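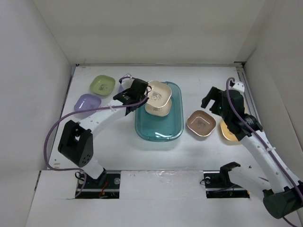
Let the Small Schools Play Each Other

Wednesday, January 7, 2026

The winter draw for the district girls' basketball league came out before Christmas, and it looks the same as last year's. Ultden, with 2220 students, is in the same pool as Paiva, which has 300. They will play each other twice before the end of February. Everyone involved already has a fair idea how both games will go.

I have watched school sport in this district for a long time, first as a parent and then as someone who kept turning up after my own kids had left. I think the league should stop drawing its pools by geography and start drawing them by enrolment. It is not a new idea. It has been raised at league meetings before and put off each time, usually with the promise that it would be looked at again next season.

Last winter Ultden beat Paiva by 57 points. I was at that game. The Ultden coach pulled her starters early in the second quarter and told the bench to pass at least five times before shooting. She behaved well and so did her players. Paiva had seven girls in uniform, one of them on a bad ankle, and they ran hard until the end. It was still a poor afternoon of basketball for both teams. Ultden learned nothing from it. Paiva spent most of the game bringing the ball up against a press and losing it, and after the press was called off they were too tired to do much with the room they had.

The usual defence of the present setup is travel. Paiva and Ultden are close together. Arketti, which is nearer to Paiva in size, is on the other side of the lake, and Fodon is farther again. If the small schools played only each other, they would be on the bus more often, in winter, on roads that are not always good. Fuel costs money and so do drivers. I take this seriously. A cancelled game because of snow is no use to anybody, and a girl who gets home at ten at night still has school in the morning.

But the travel problem can be handled by changing the schedule. The league now plays single games on weekday afternoons. The small schools could meet on Saturdays instead and play two games in one trip, with three or four teams at the one gym. The elementary grades already do this with volleyball and it works well enough. A team would make fewer trips over the season, even if each one was longer. Parents who can't leave work at three in the afternoon would also be able to come and watch, and at Paiva that is most of them.

The second defence is that playing stronger teams makes you better. There is some truth in it. A player who is a bit overmatched has to move her feet and think faster. I have seen players come on a lot in a season of close losses. A loss by 57 is a different thing. A guard who can't get the ball over half doesn't get to practise anything after that. She doesn't run an offence, she doesn't learn when to shoot, and she never has to take a free throw that matters.

It also affects who signs up. Small schools don't cut players. They go looking for them in the hallways in November. When a Grade 9 student hears that the team lost every league game last year, most of them by a lot, she has every reason to pick something else to do after school. Then the team has seven players instead of ten, and the next season is worse. Arketti dropped its junior team two years ago. I can't prove the schedule was the cause, but I doubt it helped.

I would keep one thing from the current arrangement, the year-end tournament. Every school should be in it, whatever its size, and the draw should be open. Small schools do sometimes get a good group all at once, four or five girls who have played together since they were nine, and they should have a chance to knock over one of the big programs. Fodon did it years ago and people there still bring it up. One game like that in the spring, after a season of proper competition, is worth having. Twelve of them in a row with no season behind them is something else.

There is the question of where to put the line. The two middle-sized schools would probably be unhappy either way, since one of them would be the smallest of the big and the other the biggest of the small. I'd let a school apply to move up for a year if it has a strong group. I'd also review the numbers every two years, as enrolment around here goes up and down with the mill.

None of this would cost the large schools anything. Ultden would lose two easy wins and get two harder games, and its coach has told parents she'd welcome that. The small schools would lose some Saturdays.

The league takes written submissions on next year's format for 30 days after the winter break. Schools usually send theirs in and families usually don't. The form is at the league office, and it is one page.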